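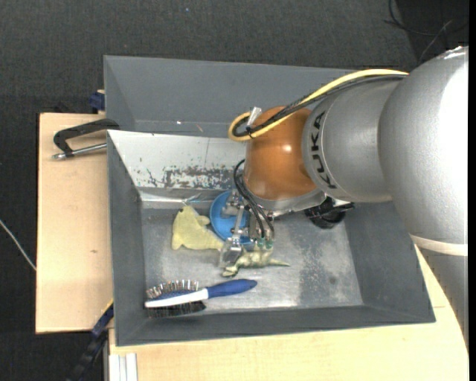 The money had to be gone by the end of March, and by gone they meant ordered, invoiced and sitting on a pallet in our loading bay, so there I was at Gredley with a visitor badge and a biro that didn't work, trying to decide whether I wanted to buy an arm. I'd imagined something behind glass. What I got was a great silver-grey thing bending down into a bin on a wooden board, and in the bin a brush, a blue bowl or dish, a yellow soft toy lying flat and a little green reptile with a pointy tail. My heart went out to it, I have to say. That was our stock! That was precisely the sort of thing that comes down our belt at ten to four when everybody wants to go home.

Home | Stories | New Writers | Submit | About

I should say what we do. We're a sorting house in Wamden, which means that when people clear out a spare room and give the lot away, or a shop goes under with its shelves still full, it comes to us in cages and we make it into tidy boxes of the same kind of thing. Toys, kitchen, bathroom, bits. The bits box is the biggest. I've been there long enough to have strong feelings about the bits box, and long enough that when the area office in Cladotden decided every site must have a Forward Equipment Plan, they looked down the list of people who'd once put a formula in a spreadsheet and found me.

I had never bought anything bigger than a fridge.

"What's your throughput?" asked the salesman, who had lovely shoes and was trying very hard not to tread on any cables in them.

I said it depended.

"On what?"

"Whether it's raining," I said, and he wrote that down.

It was true, though. People clear their lofts when it rains. I had a whole tab for it.

We stood and looked at the arm. I liked the orange joint, all glossy like a toffee apple, and I liked the black tie round the cables, which was the one part of the whole arrangement I could have mended myself. The bins were held with clamps, proper workshop clamps like my dad had, and the paint had flaked off the panel at the back. I found that reassuring and I couldn't have told you why. If it had all been gleaming I think I'd have put my coat on and gone for the early train.

"Now, the arm's the easy bit," he said.

I have thought about that sentence a good deal since. I was so pleased when he said it! I thought, well, good, if the arm's the easy bit then we're most of the way there. I was adding it up in my head on the train home, one arm, one delivery, maybe a nice cake for the day it turned up, and I'd got as far as naming it (I won't say what, it was a silly name and one of our drivers has it too) before I opened the quotation.

The arm was on the first line. Then it went over the page.

There was a gripper, and then another gripper in case of soft goods. There were fingers, sold separately, like a doll's shoes. There was a stand, and a guard to go round the stand, and a survey to see whether the floor would put up with either of them. Something called commissioning cost more than my car. Training for two people, lunch not included. A line that just said "integration", with a number beside it so large I assumed they'd run two numbers together by accident, and I rang up to let them know, all kindly, the way you'd tell somebody their skirt was tucked in.

They had not run two numbers together.

So I did what I always do, which is make tea and start a new tab. I called it NASSAR, after the unit next door to ours, because that was where I was looking when I typed it. Nassar do packaging. They've got a machine that folds cardboard, and I used to hear it through the wall all morning going clack, hiss, clack, and I'd always assumed they were sailing along in there like kings. I put my head round their door with a packet of biscuits and asked what it had cost them.

"To buy?" said the woman at the desk. "Or to have?"

I sat down.

She got a ledger out, a paper one, and she turned it round so I could read it. To buy was one line. To have was the rest of the page. The compressor, and the second compressor. The electrician. The electrician coming back. A belt that only came from one place and took weeks. The afternoon they'd all stood about while somebody on the phone asked them to describe a light. She went down it with the end of her pencil, not cross about it at all, a bit proud if anything, the way people are about a difficult dog.

"Would you do it again?" I asked.

"Oh, yes," she said. "But I'd do the page first."

I went back and did the page. It took me the best part of a fortnight, in between everything else, and I got quite strange about it. I walked round our floor after the shift with a tape measure. I learned that we had two sockets where I'd have sworn blind we had a whole row, and that one of the two was the kettle. I stood at the end of the belt with a clicker and clicked for every item a person would pick up without looking, and then I swapped hands and clicked for every one they stopped to turn over. Out of 1000 things, there were far more of the stopping kind than I wanted there to be. It's a humbling business, finding out what your colleagues do all day. I'd have said they sorted. Mostly they make their minds up. Is it a bowl or a hat? Is it a toy or did it come off a bigger toy? Is that a brush for hair, or has it been used on something that wasn't hair, and if so does it go in bathroom or bits?

One of the women on the belt watched me clicking and asked if I was timing her.

"No," I said. "I'm buying a robot."

"For me?"

I didn't have an answer ready. I'd got the tab for the floor, and the tab for rain, and I hadn't got one for that. I said it might do the boring ones. She picked a spatula out of the heap without looking, tossed it over her shoulder into kitchen, dead centre, and said, "Which are the boring ones?"

Share this story 100 shares | 2 comments

Cladotden rang in the evenings. They had a new person on the phone each time and each of them began by asking me to summarise. Had I selected a supplier? Was I on track to commit? There was a form with traffic lights on it, and I was amber, and they'd very much like to see me green. I said I was waiting on a floor survey. I said the floor survey was waiting on a man. They said if the money wasn't committed it would go back in the pot, and the way they said pot I could tell other sites were standing round it with spoons.

So I rang Gredley, and I asked the man with the shoes a thing I'd been building up to, which was whether I could bring my own bin.

"Your own bin?"

"Of our stuff. I'd like to see it with our stuff."

He was decent about it, I'll give him that. He said it wasn't usual and he'd need to put me down for an afternoon, and could I keep it to one box. I said I could. I filled it myself after hours from the end of the belt, and I was very strict about not choosing. You just hold the box under and take what falls. Then I got it home and looked in and there was a single ice skate on the top, so I did choose a little bit. I'm only human. I left the skate in but I put it underneath.

The woman with the spatula came with me. I'd asked her in the end. It seemed rude to go without her, and she had opinions about grippers already, having gone home and looked them up. On the train she had the quotation open across both our laps and she was going down it with a highlighter. She'd done the fingers in pink.

"You could hire it," she said, somewhere past the reservoir.

"Hire it?"

"Says here. Page after integration. By the month."

I had read that quotation so many times I'd stopped seeing it. I took the page off her. It was in small type under a paragraph about carriage, and there it was, a monthly figure, and underneath, that the stand and guard could go back with it. It wouldn't spend the money. It wouldn't spend anything like the money. I'd be red. I'd be a colour they'd have to bring in specially.

"They won't like it at Cladotden," I said.

"Are they going to be stood next to it?"

The box was on the seat opposite with its flaps folded in. Every time we went round a bend the skate shifted against the side, and a man across the aisle kept glancing over his paper at it. I got my pen out, a working one this time, and turned to the back of the page and wrote To have at the top, and then kettle, and then I asked her what else she thought we'd need.

"Another kettle," she said. "Put that first."

We use cookies to remember your reading preferences. Accept | Manage settings

Previous story | Next story | Back to top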